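What I Learned About Folding and Linen Care at the Robot Open Day

On 14th October I went with my neighbor Kanchan Bhatt to the open day at Hirach, the workshop in Gruvildale where they teach robot arms to do housework. I expected to see machines and go home. Instead I came back with two pages of notes about laundry, and my readers who write to me about sheets and tablecloths may find them useful.

The demonstration was led by Geeta Vashisht. Before she worked with robots she managed the linen room of a hotel for 13 years, and this is why her talk was so practical. She said that a robot is a very strict student. When it cannot take hold of a cloth well, usually a person is also doing the same work with too much effort.

Tips for flat linen

Clear the table first. Geeta wiped the surface and moved every small thing away before she put down the cloth. At home I always push the fruit bowl to one side and fold around it, and my corners never meet.

Find two corners before you do anything else. Do not search for all four. Take two neighbor corners on a short side, hold them apart, and let the rest hang. Gravity makes half of the work for you.

Shake once, strongly, and not many times softly. Many small shakes bring new creases into cotton.

Smooth from the middle to the outside, with the flat hand. If you pull the edge to remove a fold, the fabric stretches on the diagonal and the fold comes back in another place.

Fold in half, then stop and look. If the edges are more than a finger apart, open it and begin again. A small mistake in the first fold is a big one in the fourth.

Tips for stains and lint

Look at white cloth in the light from the side. Under the ceiling lamp you miss the small marks. Kanchan tried it the same evening with her pillowcases and put three of them back in the wash.

Check a dark spot with dry fingers before you use water. Lint comes away when you brush it. If you wet it, you can press it into the weave, and then it is a real stain.

Do not iron over a mark you did not identify. Heat fixes many stains, tea and egg especially.

How the robot takes the cloth

I asked Geeta why the arm goes to the cloth so slowly. She answered that fast fingers push the fabric away, and that a thin sheet is harder for the machine than a heavy towel. The towel keeps its shape, the sheet does not.

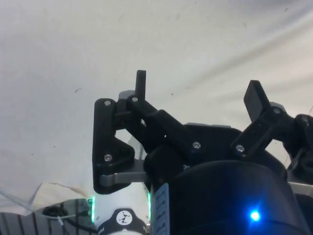 Her advice for people is the same: pinch a little fabric, lift it a hand's width, and only then take a bigger hold. With fitted sheets this helped me more than any video. I put my hand inside the corner pocket, pinch the seam from the inside, lift, and turn the second corner over the first.

For storage she recommends to keep each set inside one of its own pillowcases. Write the bed size on a small piece of cotton tape and sew it to the hem. Ink directly on the sheet goes gray and looks dirty after some washes.

One visitor wanted to know when we can buy such a robot for the home. Geeta only laughed and gave him a tablecloth to fold.

The next open day is in December. Entrance is free, but you must write your name on the list at the front desk. Wear comfortable shoes, as there are very few chairs.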